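Chapter 4
Tolerance and Location

4.1 Why parts must be located

A part that is free to move cannot be measured or machined with confidence. Location fixes its position; clamping holds it there. The two tasks are separate and are treated in separate sections of this chapter.

A flat plate resting on a surface can still slide in 2 directions and turn about a vertical axis. Two pins along one edge and a third along the adjoining edge remove these freedoms. The edges should meet at 90 degrees, and any error in that angle passes directly to the work. 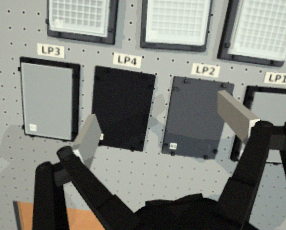
Hole spacing sets the smallest step by which a fixture can be moved. On a perforated surface with a regular grid, such as the light grey one carrying the racks and plate holders, positions can be stated as a row and a column. Finer adjustment is covered in Section 4.2.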